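Stand Assembly Set – README

Maintained by Chaiwat Tanasarn, Ruangrit workshop
Last revised in July

What is in this folder

The folder holds recordings and notes of one small task on a table: working with a test stand that has a white base, an upright pole and a clip-like fitting on the pole. We call the stand "Cument" in the file names, after the old name of our teaching kit. Please keep this word when you make your own copies, otherwise the index does not find them.

There are 157 recordings. Each one has a short text note with the same number. The notes are in English, with a few words of Thai where I did not know the right word for a part. A list of these words is in the file words.txt.

The stand

The base is flat and white, with an uneven outline, a little like a kidney. The pole is slender and silver in colour. Thin metal prongs go out from near the pole, at an angle. In the notes I write "prongs" for these and "fitting" for the clip-like piece partway down the pole. In the older notes you may find "arms" and "holder". They are the same parts.

The table

The work is done on a square top of light wood, with grey felt-like material around it and aluminium rails outside of that. The wood has a slight shine, so in some recordings the lamp gives a bright spot near the base. I have written "glare" in the note when it disturbs the view of the pole.

The normal place for the stand is the middle of the board. Both hands work from the near side, one from the left and one from the right. 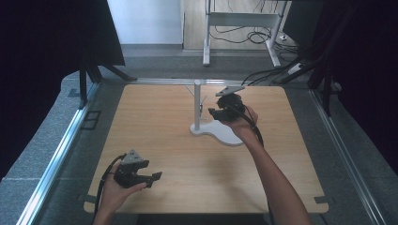
How the folder is arranged

raw – the recordings as they were saved
notes – one text file for each recording
checked – the list of recordings that I have watched from start to end
words.txt – names of parts, English and Thai
changes.txt – what was corrected, and by whom

The checked list has 60 entries at the moment. The others have a note, but the note was written during the work and it can have mistakes. I add to the list when I have a free evening.

How to read a note

The first line gives the number and the place of the stand at the start: middle, left or right. The second line says which part is the subject, for example "fitting" or "base". After this comes free text. A note of the kind "again" means that the person began the same step a second time – I did not cut the first try away.

Left and right are always from the side of the person who works at the table. In 6 recordings I mixed them up. They are named in changes.txt and the notes are now corrected, but if you have an older copy, please take the new one.

Known problems

– The prongs are thin and hard to see in the darker recordings.
– The spelling of "fitting" is wrong in several notes (fiting, fittting). Search for both.
– Tiltel and Drastach were two earlier names for the folder. Some links inside the notes still use them.

Use and contact

You may use the notes and recordings for teaching and for study. If you publish something, write the name of the set and the month of your copy. Corrections are welcome, also small ones about language. Send them to Chaiwat at the Ruangrit workshop and put the recording number in the subject line.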